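To: drurovbridge-swap list
From: Vignesh Kulkarni
Subject: Re: [drurovbridge-swap] Clothes swap sorting, what goes where??

Hi all, quick one as I have to be out the door by 7. Answers to Hamdia mixed in below, then a few things of my own at the end. Sorry if it jumps about.

Hamdia Alemayehu wrote:

> Hi everyone,
>
> Two bags landed on my porch this week with no note and I am now
> officially confused about the rules for November. Are we folding
> or hanging? Last time half the T-shirts were on hangers and half
> were in a box and people only looked in the box.
>
> Also what do we do with black things. They all look the same in a
> pile and you can't tell a T-shirt from a skirt until you've pulled
> the whole lot out.

Folding for anything knit, hanging for anything with a collar or a zipper. That was what we said in spring and I don't see a reason to change it. T-shirts go in the low boxes, front side up, so the print shows. If the print is big, fold in from the sides and leave as much of it out as you can. People pick by the print, they really do.

Black things, yes, agreed, total pain. What works for me is opening each one out flat before deciding anything. Don't try to sort from the heap. I've been using the round table for it. It's a decent size, you can go right around it, and it's a better height for my back than the floor.
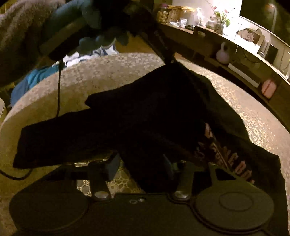
Once it's open you check three spots: neck, underarms, hem. Neck for makeup and stretched ribbing, underarms for the obvious, hem for holes. With black I also run a hand down the front for lint and pet hair, you feel it before you see it. And turn it inside out if the print is cracking, sometimes it's worse on the fold lines and you only notice later when somebody hands it back.

One more about tables. If yours has a lace cloth on it like mine, watch the hooks and zippers. I snagged a bra clasp in the spring and it took forever to get it loose without pulling a thread. T-shirts are fine. Anything with metal on it I do on the bed.

> Next question, sizes. Do we trust the label or not? I had a
> "large" on Sunday that would not have fit my twelve year old.

Don't trust it. Read it, then hold the thing up against something you know fits. I keep one medium shirt of my own next to me and lay everything on top of it. Bigger goes right, smaller goes left, same stays in the middle. If the label is gone just write S, M or L on masking tape and stick it inside the neck. Please not on the outside!! The tape from last time left gum on a very nice sweater and I felt terrible.

Kids' stuff goes by age not by letter. If you can't tell, guess up.

> And what about polos. Are they T-shirts or shirts?

Shirts. They have a collar so they hang. I know they're knit. Collar wins. Button the top button or they slide off the hanger and you'll be picking them up all afternoon.

> Last thing, how much is too much? I could bring 30 pieces or I
> could bring 15 good ones.

15 good ones, please. We ended the last swap with 259 pieces nobody took and it was Michalski's van and my weekend that dealt with it. If you aren't sure about something ask yourself would you hand it to a friend. If the answer is "maybe if she was painting" then it goes to rags.

> Thanks and sorry for all the questions,
> Hamdia

No, good questions, I bet half the list was wondering.

Ok my own bits now.

I did the first pass on the floor last night, everything tipped out on the boards and then picked off the top one at a time. Floor is better than the bed for this part, you can spread out and it doesn't matter if it slides. Sweep first though. Dark things pick up every crumb.
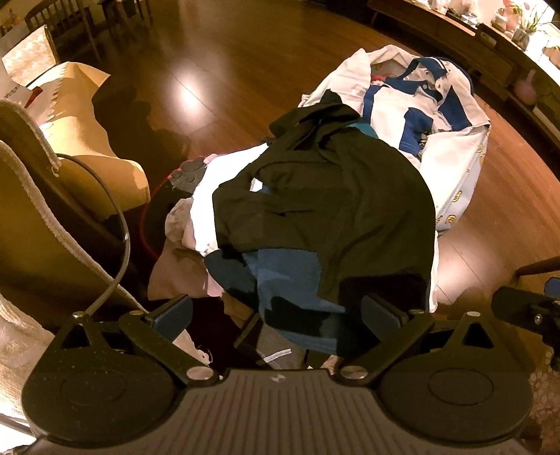 Part of my pile: black on top, teal underneath, the white and navy one with the collar is for hanging.

As you work down, make four heaps and don't get clever with it. Fold, hang, wash again, rags. I tried seven heaps once and lost track of which was which by the time I'd had a coffee. The wash again heap is allowed to be big. Anything that's been in a closet a long time goes in there even if it looks ok, you can smell it once it warms up in a room full of people.

Wash notes: darks together, cold, inside out. Bright blues and greens on their own the first time if you don't know where they came from. I had a turquoise towel turn a whole load sort of minty and three of those pieces were not mine. White with dark trim, go cold too and take it out as soon as the machine stops, don't leave it sitting wet on itself. Buttons undone for the wash, done up again for the hanger.

No fabric softener please, a couple of people asked. Plain detergent is fine.

Folding, for anyone new: lay it face down, sides in, sleeves back, bottom up to the neck, flip. About as wide as a sheet of paper on its short side and they fit the low boxes two across. If they come out a bit wider don't redo it, we'll squash them.

Hangers. We are short again. The Hedell box has only the thin wire ones left and they make bumps in the shoulders of anything knit. If you have plastic or wooden ones you can spare bring them, put your initials on if you want them back. I can't promise but I'll try.

Drop off is at mine Thursday after 5, side door, ring twice. If I'm not there Ala next door will take bags but PLEASE not boxes, she has the stroller in the hallway. Tie the bags loosely so we can see in. A slip of paper inside with fold or hang on it would save me opening every one, and your name so I know who to ask.

Socks and underwear only if new with the tag still on. Shoes in pairs, tied together by the laces. Coats I need to know about ahead of time as the rack is only so strong, reply to me and not the whole list for that one.

Hamdia, could you bring back the big roll of masking tape if it's still with you? And the marker if it hasn't dried up. I've looked everywhere here and I only have the skinny tape that doesnt stick to anything.

Ok really have to go. Will answer the rest tonight.

Vignesh

--
drurovbridge-swap: clothes swap and mending list for Drurovbridge
To leave the list, send a blank message with "leave" as the subject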